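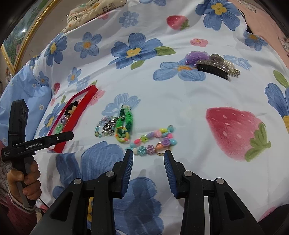
The Slow Hands Club

When I asked Alby Pomare what her students are teaching the robot this term, I expected an answer with some big words in it. She said, "To tidy up a bed where somebody has left all her jewellery."

Pomare teaches electronics at Hagedorn College, and since two years she also runs the club that meets after lessons. Its official name is the Applied Handling Group, but I never heard a student use it. They say Slow Hands. The name comes from the first advice every new member receives, which is to move at half of the speed that feels natural, and then a little slower.

The club has 17 members. Only a few of them want to be engineers. One girl told me she joined for the reason that her friend joined, and the friend has left since then, and she has stayed. Another member studies textiles and was invited to help with cloth, which is the most difficult thing of all for a gripper. She now writes most of the task plans.

The work is done with hand-held grippers. A student takes one by the handle, closes the two jaws on an object, carries it and lets it go. A camera records everything from the point of view of the tool. Later the recordings are used to train a small program, and the program tries to do the same job with the club's own arm, a second-hand Tivex which lives in a cupboard at the college. The arm has the nickname Totard, after the first project it was used for, and it drops things.

I visited in October, on an afternoon when the members were working with hair accessories. A white sheet with strawberries and blue flowers was spread out, and on it lay bracelets, hair ties, clips and a red tray with more accessories already in it. It looked like the bedroom of my niece. The jaws of the gripper, with their ribbed blue pads, stood open in front of a bracelet of fat pastel beads, one of them shaped like a star and another like a purple rose.

"Everyone thinks the beads are easy," Pomare said. "They are big, you can see them well, they have nice colours. But a bracelet is not one thing. You lift it here and it falls down there."

She is right, and I can confirm it from my own experience, as I was permitted to try. I took hold of a bead, lifted, and the loop changed its shape completely in the air. When I put it down it was a different bracelet, at least for a computer. The students were polite about it. One of them asked if I would like to begin with a hair tie.

The hair tie was also not simple. A braided one stands up a little by itself, so you can catch it from the side, but it can be pulled together with whatever is touching it. Clear beads are bad in their own way. They take the colour of what is behind them, and the program loses them. Shiny metallic beads reflect the light and seem to have edges where there are none. For claw clips the group has a rule that you grasp across the narrow part and never by the teeth. This rule was discussed for the most of one meeting, I was told, and two members are still against it.

I asked why they do not practise on wooden blocks, as I did at school when we had a robot that was mostly a motor with a hook. It was the textile student who answered me. With blocks on a clean white table, she said, the program learned very fast, and everybody was happy, and then they put one block on a patterned tablecloth and the arm went for a printed lemon. After this the club decided to use difficult backgrounds from the beginning. The sheet was chosen on purpose. A printed flower with a yellow centre is not so far from a flower made for the hair, when you see it from above and you have never worn either of them.

There is a notebook, a paper one, in which each recording gets one line. The first column is for the name of the person who held the gripper, the second for the objects, and the third for what went wrong. Pomare insists on the third column. A student may not leave it empty, and if all went well he or she must write "nothing" by hand. I read some pages. "Hurried." "Talked to Jun and forgot the clip." "Pulled the sheet also." "Nothing, but it was ugly."

The ugly ones are kept. This surprised me. I would have thought that a program should see only perfect examples, but Pomare explained that a machine which has seen only perfect movements does not know what to do after a bad one. So a careful recovery is worth a lot to them, for example when a bracelet slips and the student stops, opens the jaws and goes in again from a better side. What they throw away is haste.

The goal for this year is 1,000 recordings, and they have roughly half. In spring the club will take the arm to the Navura student meeting, where teams from several schools must clear a surface that they have not seen before. Last year Hagedorn did not come into the final. The arm picked up four objects very nicely and then held the fifth one in the air until the time was finished. The members tell this story with more pleasure than you would expect, and they have improved how the arm decides to let go, although Pomare would not promise me anything.

I asked her if she worries that the work is boring for young people. You pick up a bead bracelet, you put it in a tray, you take it out again and arrange everything in a new way, and so on for the whole afternoon. She thought about it for some time. She told me that she grew up with a grandmother who repaired fishing nets, and that as a child she found it terribly boring to watch, and that now she would give much to have one hour of it on film.

Before I left I was given one more try, this time with the gripper held lower and my elbow against my side. I lifted a hair clip and carried it to the tray without touching the rim. A student wrote my name in the notebook and asked me what she should put in the third column. I said "nothing". She looked at the tray again, and wrote "a bit fast".

Published 11/11/2023

Comments

Marit_K
My son was in this club in its first year. He still tells me I load the dishwasher too quickly.

old solderer
Would like to read more about the arm itself. What do they use for the finger pads on it? Our group tried bicycle tube and it leaves black marks on everything.

Dessa
The printed lemon!! My toddler did exactly the same with our tablecloth.

P. Lindqvist
Good article, but does the third column go into the training also, or is it only for the students? It is not clear from the text.

Related articles
A school greenhouse that waters itself, mostly
The line-following race at Navura: notes from the floor
Repairing a Tivex arm when the manual is lost
What textile students know about robots

Contact the editors | Subscriptions | All rights reserved | Back to top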